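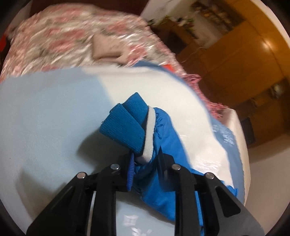 The ribbed knit end of a blue jacket, with white trim next to it.

How to Fold a Puffer Jacket for Storage

By Oluwatosin Garba

A puffer jacket takes up more closet space than almost anything else you own. Most of that space is air. You can get a jacket down to a flat, stackable rectangle on top of a bed, with no bags or straps, and it will come out in the fall in good shape.

The method below works for hip-length jackets with down or synthetic fill. Long coats need one extra fold, covered near the end.

What you need

A made bed or a large clean table
A lint roller or soft brush
A cotton storage bag or a lidded bin
A damp cloth and a little mild soap for spots

Before you fold

Empty every pocket, including the inside one. Tissues and lip balm do the most damage over a summer. Remove a detachable fur trim or a snap-off hood and store it in the same bag.

Check the care label and wash the jacket if it needs it. Skin oil on the collar and cuffs turns yellow in storage, so at minimum wipe those areas. On knit cuffs, dab with the cloth and don't rub. Rubbing raises fuzz on the ribbing and can catch a loose thread. If you find a loose thread, trim it close with small scissors. Don't pull it, especially near the seam where the knit joins the shell.

The jacket must be fully dry. Squeeze the thickest part of the body and both armpits. If you feel clumps or anything cool, hang it up for another day. Down holds moisture long after the outside feels dry.

Folding the jacket

1. Close the main zipper all the way and fasten any snaps. An open zipper lets the two front halves slide apart, and the teeth can scratch the shell.

2. Lay the jacket face down on the bed with the collar pointing away from you. Smooth the back with flat hands, working from the center out to the side seams.

3. Push the air out. Start at the collar and press down toward the hem, one quilted section at a time. Go slowly. Air leaves through the stitching and the shell fabric, and it needs a few seconds in each section.

4. Pick up one sleeve by the cuff. Pinch the knit band itself, not the puffy part above it, and you will have better control. Bring the sleeve straight across the back so that it lies level with the shoulders. If it reaches past the far side, turn the end back on itself.

5. Do the same with the other sleeve. Keep the second sleeve a little lower than the first so the two don't stack into one thick lump.

6. If there is a hood, fold it down flat over the sleeves.

7. Fold each side of the body in toward the middle. For a small child's jacket you can skip this step.

8. Press the air out again, then bring the hem up to the collar. Hold it down with your forearm for a moment.

9. Turn the whole thing over so its weight holds the fold closed. Tuck in any part of a sleeve that sticks out at the side.

The edges won't be sharp. A puffer always keeps a rounded side where the fill bunches up, and trying to flatten that completely only strains the seams. If one side is much thicker than the other, open the last fold, shift the sleeves over, and close it again.
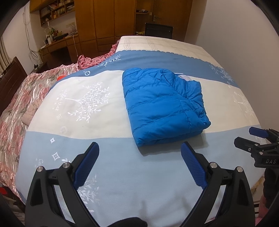 Can I store a puffer jacket in a vacuum bag?
For a short trip, a vacuum bag is fine. For a whole season, use cotton or a bin, because fill that stays crushed for months may not regain its full loft.

Longer coats

For a coat that reaches the knee, fold the sleeves and sides in the same way, then fold the body in thirds: hem up to the waist, then waist up to the collar. Press out the air between the two folds. The bundle will be thicker than a jacket, so put it at the bottom of the bin.

Rolling instead

Rolling works well for thin, lightweight puffers. Follow steps 1 through 7, then roll from the hem toward the collar, leaning on the roll as you go. If the jacket has a hood, leave it out until the end and pull it over the roll to hold everything together. Thick jackets tend to unroll themselves, and I no longer bother with it for those.

Putting it away

Slide the folded jacket into its bag with the collar end facing out, so you can tell whose it is without unpacking it. Leave the bag loosely closed. In a bin, put the heaviest jackets on the bottom and stop when the lid closes without pushing.

Keep the bin off a basement floor and away from the water heater. A closet shelf or the space under a bed is better. Cedar blocks are fine, but don't let them touch light-colored fabric directly.

Write the size on a piece of masking tape and stick it to the outside of the bag. This matters most with children's jackets. By February you may be looking for the next size up, and opening every bag takes longer than the folding did.

Taking it out again

Shake the jacket hard by the shoulders and hang it on a wide hanger overnight. If it still looks flat in the morning, put it in the dryer on the no-heat setting with 2 clean tennis balls, checking the care label first. Light creases in the shell usually drop out after a few wears. Don't iron them. Most puffer shells are nylon or polyester and will melt or turn shiny.

Loose knit cuffs can be tightened a little by steaming them from a few inches away and letting them dry flat. Keep the steam on the ribbing and off the shell.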